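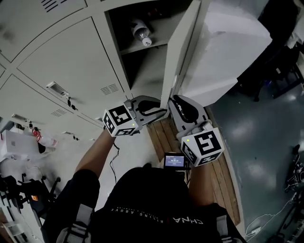
Two hand-held grippers at the lower edge of an open locker door. A bottle lies on the shelf inside.

The locker door and the limits of the demo

Whether machines can do chores yet is usually argued from the wrong tasks. Folding a shirt photographs well. Opening a locker, taking out a bottle and shutting the door again does not, and in my view it is the better test.

A locker door is a thin panel on a hinge. The gripper has to follow an arc whose centre it cannot see and whose radius it has to estimate. If the estimate is wrong by a few millimetres, the jaw slips or the hinge takes a side load. A person corrects for this through the wrist and never notices. An arm under stiff position control will fight the hinge until something gives, usually the grip. Compliant control helps, but it has to be tuned, and a tuning that suits a light door will stall on one with a tight catch.

Then there is the key. On many staff lockers the key stays in the lock while the locker is free, and it hangs close to the handle. To a vision system the handle and the keys are a small bright thing and a small dark thing, side by side and both graspable. Closing on the wrong one bends a key. I would count that as a failure even if the door opens.

The current answer to all this is data. People do the job with grippers over their own hands, the motion is recorded, and a policy is trained on the recordings. I think this is the right approach. It captures the small corrections that no one would think to write down, and it is cheaper than driving an arm remotely. Its weak point is that the person still has a human shoulder, a human back and a good idea of when to step aside. The recording keeps the path of the gripper. The sidestep is harder to transfer to a machine on a fixed base.

At the Festach depot, where I worked on handling equipment until November, we ran a locker trial with a Clelov arm on a wheeled base. The task was to open, retrieve one item and close. It completed 79 of 100 attempts on the bank it had been trained on. On a second bank, of similar size but with a different handle, it completed 42. Most of the losses came at the handle or in the first part of the swing. Picking up the item was seldom the problem once the door was fully open.

Cycle time was 25 seconds on a good run. A member of staff takes a fraction of that, usually while talking. Speed matters less than is claimed, however. A machine that takes 30 seconds and works through the night would be worth having. One that needs a person on call for every fifth door would not, as the person might as well open it.

The Quintana line at Firness is often raised as a counter-example. It does run unattended, but every door on it was replaced with a roller shutter before the first arm went in. That is sound engineering, and it says little about ordinary furniture.

My position is therefore a narrow one. Machines can do parts of chores now, in rooms they have been trained in, with fittings that do not change. I would buy one for a fixed bank of identical lockers if the supplier accepted a penalty for bent keys. I would not yet buy one for a changing room - there are benches to get round, bags left on the floor and doors left half open.

Suppliers should publish the figure for the second bank alongside the figure for the first, with the handle types stated.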